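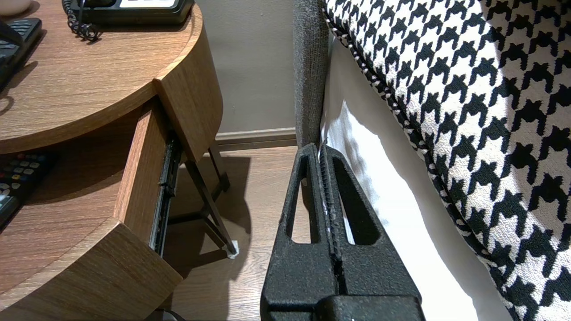
## Room 26, Take One

So my whole job that winter was teaching an arm to tidy up after people who watch TV in bed. I'd drive the gripper by hand, over and over, and every run went into the pile so the Flastard model could learn from it. Remotes were my specialty. I'd gotten weirdly good at remotes!

We needed 2772 runs before the holidays, and on the morning of Wed 21 December we were four short. Ursina Lanz had written that on the whiteboard and underlined it twice. She didn't say good morning, she just tapped the pen on the four.

I took the controls and thought about my grandmother, who kept her remote in a sock (long story, there was a dog). My hands always went better when I was thinking about something else.
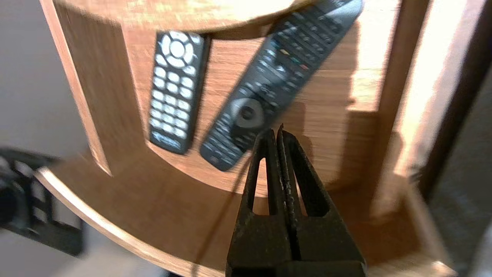 *Two remotes on the lower shelf, leaning on the back panel.*

The rule at Billitier was that you never fixed a bad grab in the log. If you fumbled, you marked it as a fumble and kept it, and the model got to learn from your worst moments too. I hated that rule in July. By December I'd started to like it — there's something restful about a boss who wants your mistakes on file.

Three left, then two. I went in slow, closed the fingers, and waited for the little hum in the handle.

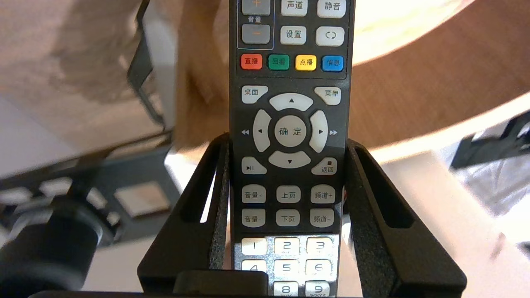

Kilian thought I was going too slow, and that if I kept it up the arm would grow up to be a nervous person. He said it through a mouthful of pretzel. I told him nervous people don't drop things, and he said I should look up my own fumble count sometime.

I had looked it up. I'd looked it up a lot, mostly at night.
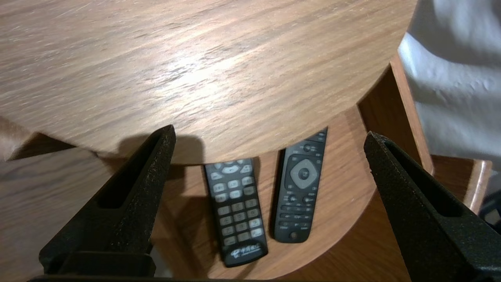 Anyway, I did the next one faster, just to shut him up, and the last one at my own speed. Then Ursina wiped the number off the board with her sleeve and asked who wanted lunch. I stayed in the chair a minute with my hands still on the controls, thinking about that sock.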